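Leckie Market Forum > Treaty and Facultative > Hours clause wording, water damage

Stusten_Cessions
Posted August 21, 2022

Members are asked for their views on the hours clause in the revised Verkmont quota share wording. The draft sets a period of 100 hours for escape of water losses.

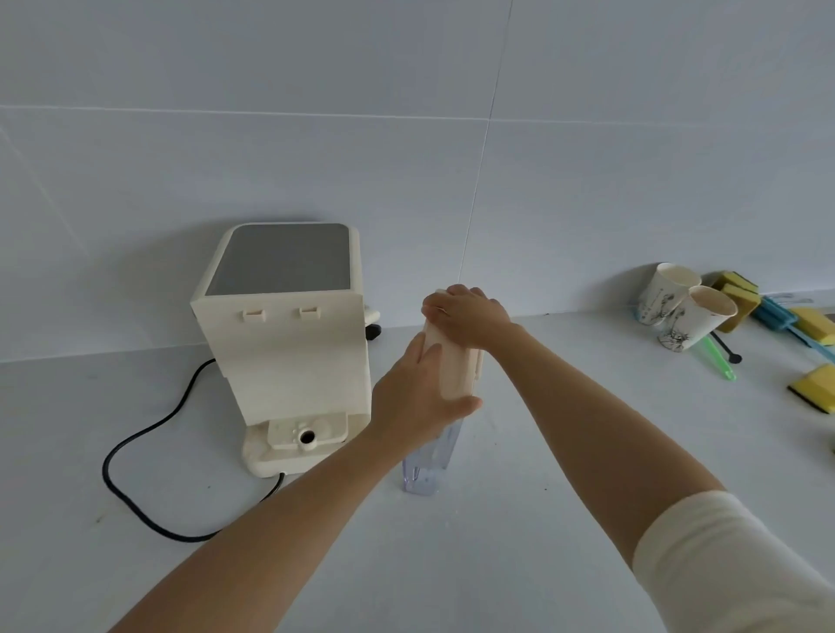
The expiring contract, which incepted in May, was silent on the point and left the matter to the general definition of loss occurrence. Our concern is that a single burst main could be presented as two events if claims are reported late.

Mavum_Treaty
The period should run from the first individual loss, not from the date of notice. Late reporting is therefore no obstacle. Please confirm whether the cedent may choose the start time.

Stusten_Cessions
The cedent may choose, provided that periods do not overlap. See Article 8.

claimsdesk159
I must respectfully disagree with Mavum_Treaty. In a slow leak the date of first loss is seldom agreed. We had a file open for 2 years on that question alone. I would remove the clause and keep the general definition.

Mavum_Treaty
Removal would leave the reinsurer exposed to aggregation of unrelated losses. A slow leak is a matter for the exclusion on gradual damage and should be dealt with there.

claimsdesk159
The exclusion in the Verkmont draft applies only to the original policies. It is not repeated in the treaty.

Stusten_Cessions
That is correct, and we had overlooked it. The point will be raised with the broker before the slip is signed. Comments on Article 8 remain welcome in this thread.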